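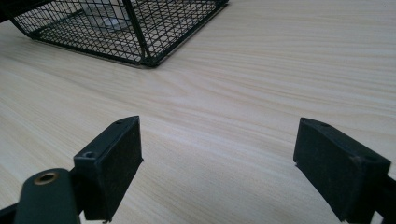
The market for secondhand office furniture in the Ornance district has grown steadily over the past several years, and it now supplies a large share of the desks and tables used by the area's small employers. Buyers who once ordered from catalogs increasingly visit the warehouses along the rail line, where stock from closed or relocated offices is inspected, cleaned and resold. Pale tabletops with a long, wavy grain are among the most requested items, and a black wire mesh basket set on such a surface has become almost the standard look of the modern small office. Demand for darker finishes, which dominated the trade a generation ago, has declined to the point that several dealers no longer accept them.

The largest of the warehouses is operated by Tremero, a family-owned company that began as a moving service. Its management observed that clients leaving a building frequently paid to have sound furniture taken to the landfill. The company started to set the better pieces aside, first in a rented garage and later in the former Lindgren paper mill, where it remains today. The mill building offers 900 square meters of floor space, a loading dock at truck height and a freight elevator that was restored to service with the help of a grant from the district.

Every item that enters the building is examined before it is priced. Tables are placed on a level section of floor and checked for movement in the legs. Drawers are opened and closed under load. Surfaces are wiped down and viewed under a low lamp, which shows scratches and swelling that ordinary ceiling light conceals. Pieces that fail are taken apart for their hardware, and the remaining boards are sold to workshops. An inspection takes 30 minutes on average, a figure the company has tried to reduce without success.

"The customer is buying the next ten years of the table," said Fitzgerald Delacroix, who directs the inspection floor. "We would prefer to lose the sale than to have it come back to us."

The trade has not been free of difficulty. Storage costs have risen, and large employers tend to release their furniture all at once, usually in the last weeks of a lease. In November the mill received the contents of an entire insurance office within 2 days, and the overflow was held in trailers until space could be found. Chairs present a particular problem. Fabric wears unevenly, gas cylinders lose pressure, and replacement parts are often no longer made. Of the chairs delivered to the mill, 45 percent are judged unfit for resale.

Schools and local charities are offered first choice of certain lots under an arrangement with the district. The remaining stock is open to the public on Saturday mornings, when the line at the dock often forms before the doors are unlocked. A second site, on Hundden Road, is under consideration. The building is smaller than the mill and lacks an elevator, and the company has asked the district to review the condition of the access road before a lease is signed.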